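Zumura Linen & Garment Care
Now hiring: Folding and Finishing Associates (part-time and full-time)
Posted July 22, 2025

Zumura is a wash-and-fold laundry serving households, two gyms and a small number of guest houses. We handle nearly 3,000 pieces a week and are adding people to the folding and finishing room on Ruchti Street.

The job

You will take clean laundry from the dryers and the hanging rail, check it, fold it to the customer's card, and bag it for pickup or delivery. Most of what comes through is everyday clothing and household linen: T-shirts, knit tops, towels, sheets, pillowcases, kitchen cloths. Shirts and anything that needs pressing go to a separate table, and you will be trained on that after your first month.

Duties

Sort items by customer tag and fabric type
Check hems, seams and collars before folding, and set aside anything stained, torn or still damp
Fold by hand to our standard sizes
Match socks and sets
Bag, label and shelve finished orders
Wipe down tables and sweep at the end of the shift

What we are looking for

No laundry experience is needed. You should be able to stand for most of a shift, lift 40 pounds, and read handwritten order cards in English. Good color vision helps with sorting but is not required. We use a fragrance-free detergent, but there is lint in the air, so please tell us at the interview if that is a problem for you.

Hours and pay

Early shift is 6:00 a.m. to 2:00 p.m. Late shift is 1:00 p.m. to 7:00 p.m. Part-time staff work three or four shifts a week, and one weekend shift every other week is expected from everyone. Pay is hourly, with a raise after the trial period. We pay every second Friday. Staff can have their own laundry done free, one bag a week.

Full-time associates are eligible for paid time off from the first day. There is a bonus of $1,000 after one year.

Training

Your first week is paid and spent alongside Marlina Mandagi, who runs the early shift. You will start with towels and flat linen and move on to knits, which take more care. Knits stretch if they are pulled from one corner, and they need a second look for damp patches before they go on the stack.
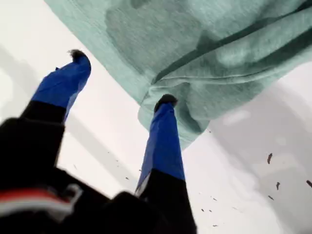
Mint-green knit with darker patches, lower hem.

Speed is not measured during training. After that we look for steady work and few returned orders.

How to apply

Come to the front counter at 70 Ruchti Street and ask for an application, or call and leave a message for Haziq Lumbantobing. Please include the shift you want and the earliest date you can start. Interviews are short and held on site. You will be asked to fold a few items, so wear something comfortable.

Applicants who applied in May do not need to fill out the form again. Call and we will pull your original.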